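**Reading order for the Gatau family books?**

**prestau_reader:** I have the omnibus of the first three Gatau novels and the standalone Zurik prequel by Dénes Vass. The publisher's list puts the prequel first. The copyright pages put it fourth. Which order do people use?

**mkell:** Publication order. The prequel gives away who ordered the Szalai killing, and book two spends 200 pages on that question.

**prestau_reader:** Noted. I have seen the opposite advice, that the inheritance plot in book one makes no sense without it.

**ninthchapter:** That would be my advice. Book one names eleven relatives before the funeral ends. The prequel sets up the two brothers and the shipping business, and it's short. My e-reader gives it as 3,284 locations. 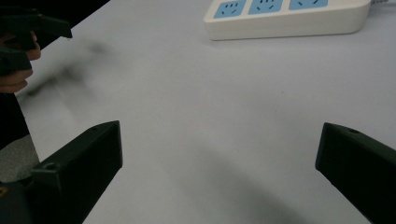 *Tabletop and black gripper fingers, close up*

**mkell:** Length isn't the issue. Vass wrote it for people who already knew the outcome. Chapter four refers to the will as if you had read it.

**ninthchapter:** Chapter four refers to a will. The date doesn't match the one in book one, so I read it as the grandfather's.

**mkell:** The dates were corrected in the second printing. Check the Prestau edition – it is the same will.

**prestau_reader:** My omnibus is the Prestau edition, 632 pages, no printing number that I can find. The will is dated April in book one. Does that help?
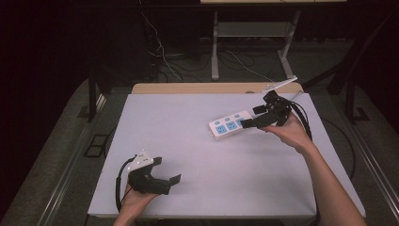
**oldspine:** April is the corrected text. The first printing had the reading of the will before the death, and readers complained. With the corrected text I would go one, two, prequel, three. The killing is settled by the end of two, and three leans on the Zurik chapters for the younger brother's debt.

**ninthchapter:** I could live with that order. I still think book one is hard going cold.

**mkell:** There is a family tree at the back of the omnibus. Use it for book one only – the later marriages are on it.

**prestau_reader:** Found the tree. Going with one, two, prequel, three.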